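第4章　Hatachを導入した作業場での運用設定

この章は、Prekgate受入センターで返却品と引き取り品の仕分けを担当する人、および班長を対象にしています。本体の据え付けと電源の接続は第3章までに終わっているものとします。保守契約にかかわる操作は第7章を参照してください。
改訂日：7月19日（木）　改訂担当：Freya Cheetham

4.1　担当の分け方

Hatachを入れる前は、受入台に置かれた品物を一人が取り上げ、状態を見て、行き先の棚まで運んでいました。導入後は、取り上げと移動をアームが行い、人は行き先の判断と、アームが取れなかった品物の処理を受け持ちます。品物に触れる回数は減りますが、画面を見て決める回数は増えます。同じ人が一日中画面の前に座る組み方はしないでください。

役割は次の三つです。

監視担当：操作卓で手先ビューを見て、把持の候補を承認または却下します。
台担当：受入台に品物を並べ、却下された品物を引き取ります。
班長：始業時の設定、交代の記録、停止後の再開を行います。

監視担当と台担当は、連続60分を上限として交代します。操作卓には残り時間が表示され、0になると次の候補が出なくなります。班長の権限でも延長はできません。

注記：交代の間隔は、短くする方向にだけ変更できます（4.7を参照）。

4.2　始業時の設定

1　主電源を入れ、操作卓の表示が「待機」になるまで待ちます。
2　班長の社員証を読み取り部にかざします。
3　「本日の班」を開き、監視担当と台担当の名前を登録します。登録のない人が承認ボタンを押しても受け付けられません。
4　「練習モード」を選びます。運転モードには、練習を一度終えるまで切り替えられません。
5　手先ビューを開き、グリッパーが画面の下側に映ることを確認します。左右の指の先端が両方とも見える位置に、表示範囲を合わせます。 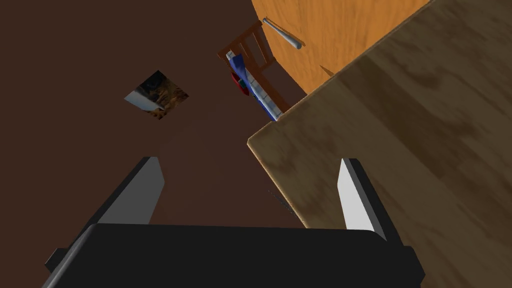 6　表示の傾きは、補正しないまま使います。手先ビューは手首と一緒に回るため、台や家具の線が斜めになっていても異常ではありません。上下と左右の感覚がつかめないときは、操作卓の「全体図」を並べて開いてください。
7　「位置確認」を押し、アームが退避位置まで戻ることを確かめます。
8　班長は記録簿の始業欄に署名します。

注意：位置確認の間は、受入台の黄色線より内側に手を入れないでください。台担当が線の外にいることを声で確かめてからボタンを押します。

手順5で指の片方しか表示されないときは、表示範囲の拡大率が前の班のまま残っていることがあります。「表示」から「標準に戻す」を選んでください。それでも直らない場合は運転に進まず、設備係のAndor Jakabに連絡します。

4.3　練習モードの進め方

練習モードの品物と部屋は、すべて計算で描かれたものです。アーム本体は動きません。候補の出方、承認と却下のボタン、記録の残り方は運転モードと同じです。初めて監視担当になる人は、練習を100件終えてから班に入ります。二回目以降の始業練習は2件で終わります。

1　「練習を始める」を押します。
2　手先ビューで、指の間と、指の先にあるものを見ます。
3　「空」「把持中」「不明」のいずれかを選びます。
4　候補が表示されたら、承認または却下を選びます。
5　却下した場合は、理由を一覧から選びます。一覧にない理由は自由記入欄に書きます。
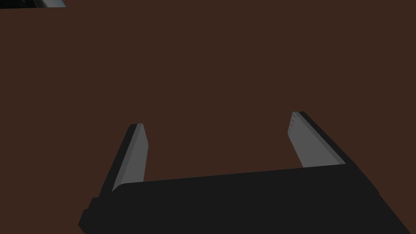
「空」の判定は、指の間だけを見て決めます。指が開いていても、薄い袋やひもが片方のパッドに残っていることがあるため、左右のパッドの面をそれぞれ確かめてください。二本の指が大きく離れ、灰色のパッドの間に何も挟まっていなければ「空」です。左上の隅に細く入り込んでいるもののように、一部しか映らず何か分からない物は、この判定には含めません。気になる場合は「空」を選んだうえで、「周辺確認」を押して視点を動かします。

「不明」は間違いとして数えません。導入した直後の班では、不明を選ぶと成績が下がると受け取った人が多く、迷ったまま「空」を押す例が続きました。Prekgateでは、個人別の不明の件数を班長の画面に出さない設定にしています。この設定を変える場合は、先に班の全員に知らせてください。

練習の一致率が84％に届かない場合、操作卓は「再練習」を表示します。再練習の間、その人は台担当として勤務できます。賃金の区分は変わりません。

4.4　把持中の品物の確認

把持が始まったあと、アームは品物を持ち上げた位置で一度止まります。監視担当はここで品名と向きを確認し、行き先を決めます。以前の手作業では、取り上げた人が手の中で品物を回しながら同時に判断していた部分です。今は向きを変えるのにも指示が要るので、慣れるまでは手作業より遅く感じます。

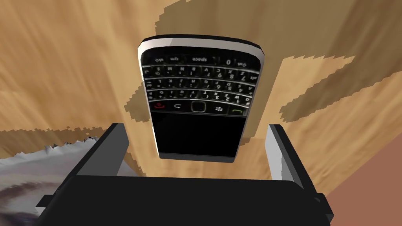
画面：Hatach 練習モード　提供：Fullis 教育資料室

1　品物の種類を選びます。候補の一番上に出ている名称が正しいとは限りません。自分で見て分かる特徴と照らし合わせてください。
2　向きを選びます。キーや表示の文字が逆さに見えるときは「上下逆」とします。画面の付いた機器では、表示面が手前を向いているかどうかも記録します。
3　指が当たっている位置を見ます。左右の縁を挟んでいれば「側面」、表示面に指がかかっていれば「面」です。「面」の場合は承認せず、置き直しを指示します。
4　行き先を選び、「移動」を押します。

電話機や小型の情報機器は、行き先を「個人情報あり」の棚に固定してあります。表示が消えている機器でも扱いは同じです。画面が黒いことは、電源が切れていることの確認にはなりません。電源の確認は棚に移したあと、担当者が手で行います。

注意：把持中の品物を手で受け取らないでください。渡してもらう操作はHatachにはありません。急いで必要な品物は、「台に戻す」を押し、アームが退避してから取ります。

キー付きの古い機種は、名称の候補が割れることがあります。型番まで入力する必要はありません。「携帯電話（キー付き）」を選べば、棚の担当者が続きを入力します。監視担当が型番を調べ始めると、その間はアームが品物を持ったまま待つことになります。

4.5　却下した品物の扱い

却下された品物は受入台に残り、台担当の画面に印が付きます。台担当は次の順で処理します。

1　アームが退避位置にあり、操作卓の表示灯が緑であることを確認します。
2　却下の理由を読みます。
3　「重なり」なら、品物を離して並べ直します。
4　「薄い」「平ら」なら、台の端にある傾斜台に載せます。額、板、封筒などが該当します。
5　「刃物の可能性」なら、手袋を着けて専用の箱に移します。再びアームに取らせる必要はありません。
6　「不明」なら、自分で品物を見て種類を入力し、手作業の棚へ運びます。
7　処理が終わったら「台よし」を押します。

手作業の棚は導入後も残します。棚をなくすと、却下した品物の置き場がなくなり、監視担当が無理に承認するようになります。操作を教えているTroels Blöndalの班では、始業前に手作業の棚を空けておく決まりにしています。ほかの班でも同じようにしてください。

箱のそばや壁際に立てかけた長い物は、手先ビューでは輪郭しか分からないことがあります。のこぎりなのか、へらのような道具なのか決められないときは、「刃物の可能性」を選びます。台担当は、この理由で回ってきた品物が刃物でなかったとしても、訂正の連絡をする必要はありません。

周辺の物が指の通り道に入っている場合は「周辺干渉」を選びます。対象の品物が取れそうに見えても、手首の張り出した部分が先に当たることがあります。特に、平らに置かれた品物の手前側が本体に隠れているときは、視点を変えてから判断してください。

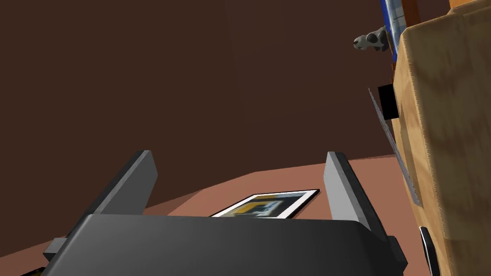 4.6　停止と再開

非常停止ボタンは操作卓の右と、受入台の両端にあります。誰が押してもかまいません。押したあとに理由を説明する義務もありません。再開の操作は班長が行います。

停止したときの手順は次のとおりです。

1　全員が黄色線の外に出ます。
2　班長が、品物が把持されたままかどうかを操作卓で確認します。
3　把持されたままの場合は、品物の下に受け箱を置きます。受け箱は長い柄で押し入れ、手では差し入れません。
4　「手動解放」を長押しします。
5　品物を受け箱ごと引き出します。
6　停止ボタンを回して戻し、「位置確認」を実行します。
7　記録簿に時刻と、停止したときに行っていた操作を書きます。

停止中の時間は、監視担当の連続時間に含めます。休憩として扱わないでください。

同じ班で停止が続くときは、班長の判断で運転を打ち切り、手作業に切り替えます。切り替えに上長の承認は要りません。その日の処理目標は操作卓が自動で取り下げます。

4.7　班ごとに変更できる設定

次の項目は、班長が「班の設定」から変更できます。

交代の間隔：短くすることだけができます。
候補の表示音：入、切、振動のいずれか。
アームの速さ：標準、遅い。標準より速い設定は保守担当者だけが扱えます。
全体図の位置：右、左、別画面。
却下理由の並び順：班でよく使うものを上に置けます。

速さを「遅い」にしても、班の評価には反映されません。新しい人が入った週は「遅い」で運転する班が多く、Gareth Cleggの班は通年で「遅い」を使っています。台担当が品物を並べる手順に余裕ができ、却下の理由を読む時間も取れるためです。

次の項目は変更できません。

承認なしでの自動把持。
黄色線の内側の検知範囲。
個人別の処理件数の掲示。

4.8　交代時の引き継ぎ

1　監視担当は、表示中の候補を承認または却下してから席を立ちます。途中の候補を次の人に残さないでください。
2　「交代」を押し、次の人が社員証をかざします。
3　却下が続いている品物があれば、口頭で伝えます。
4　拡大率を標準に戻します。
5　次の人は、最初の候補が出る前に「周辺確認」を一度行います。

夜の班に引き継ぐときは、手作業の棚に残っている品物も伝えます。棚の残りは操作卓に表示されません。

4.9　問い合わせ先

操作と練習：Troels Blöndal
設備と表示の不具合：Andor Jakab
交代の組み方、担当替えの相談：Eirini Kouris

担当替えの希望は班長を通さずに出せます。画面を見る作業が合わない人は、台担当または棚の担当を続けて選べます。Nugroho棟へのHatachの設置は10月に始まり、棟が変わっても本章の手順をそのまま使います。棟ごとに違うのは非常停止ボタンの位置で、設置後に各棟の入口に掲示します。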